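4.2 The basket between the shelf and the drum

We had expected the homes in our study to differ mostly in their machines, and so we came to the question of baskets a little late. Of the 16 households who kept a laundry diary for us through April, ten carried their clothes to the washer in something shallow and woven, and it is these lighter, humbler carriers that we would like to linger over for a moment (the deep hampers get their due in Section 4.3).
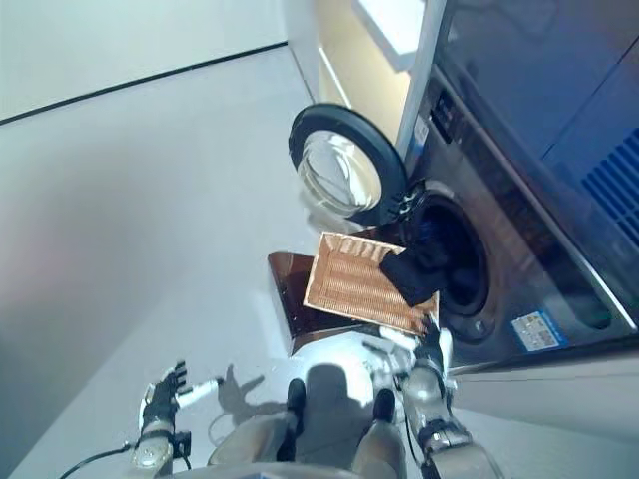
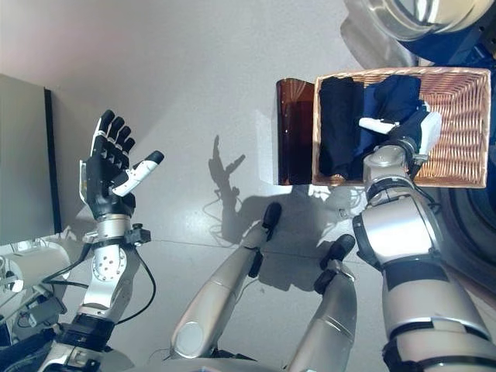 Figure 3. Dark garments and a shallow wicker carrier at a front-loading washer.

A reader of our first draft, writing from Bråten, wondered whether we were making too much of the carrier, and felt that people simply use whatever is nearest to hand when the washing has to be done. It is a fair point, and we have thought about it a good deal! Several diaries do bear it out. Still, a low rim seems to invite a particular way of working: one can see every garment at once, dark things are easily kept with other dark things, and a whole small load can be tipped toward the drum in a single movement. The Lerka diaries, which are wonderfully detailed on this subject, mention tipping far more often than lifting pieces in one by one, while the Dadovero households, with their taller hampers, nearly always reached in by hand.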